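Chapter 4
Cylinders All Around Us

Go look in a kitchen cabinet before you read any further. Soup, beans, oatmeal, baking powder, a roll of paper towels standing on its end: it is one cylinder after another in there, and by the end of this chapter you will be able to say how much each one holds and how much material it takes to wrap it. I love this chapter. It is the first place in the course where the circle work from Chapter 2 and the area work from Chapter 3 come together, and the result is something you can check with a ruler and a measuring cup.

A cylinder has two flat ends, called bases, and one curved side. The bases are circles of the same size, and they are parallel. The distance between them is the height, h. The distance from the center of a base to its edge is the radius, r. Those two measurements tell you everything about the shape!
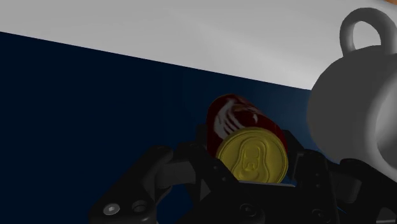 Height is the word that trips people up. In everyday talk it means how far something goes up, so a student who sees a cylinder tipped over will often measure from the table to the top of the curve and write that down. What that student has measured is the diameter. A red soda can lying on its side, with its round top facing out, still has the height it had when it was standing: the distance from one end to the other. Real soda cans narrow a little near the top and bottom, so we treat them as cylinders and accept a small error. You will find out how small in Section 4.5.

Now for the curved side. Take a can with a paper label and slit the label straight down from top to bottom. Peel it off and press it flat, and you have a rectangle. One side of the rectangle is the height of the label. The other side used to go all the way around the can, so its length is the circumference, 2πr. Multiply them and you get the area of the curved side, 2πrh (if the label runs the full height of the can). Add the two circles on the ends and there is your surface area.

Volume is even friendlier. Picture a stack of coins. Each coin covers the same circle, and the stack grows as you add more. The area of the base is πr², and the volume is that area times the height: V = πr²h.

Try it now
A water tank in the town of Barrera has a base area of 50 square feet and holds 600 cubic feet of water when full. How tall is the tank on the inside? Draw it standing up, then draw it lying down, and label h in both drawings.

Words to know
base, height, radius, diameter, circumference, curved surface, surface area, volume

Section 4.1 begins with the label experiment, so bring a clean, empty can with its paper still on, a pair of scissors, and a ruler marked in centimeters.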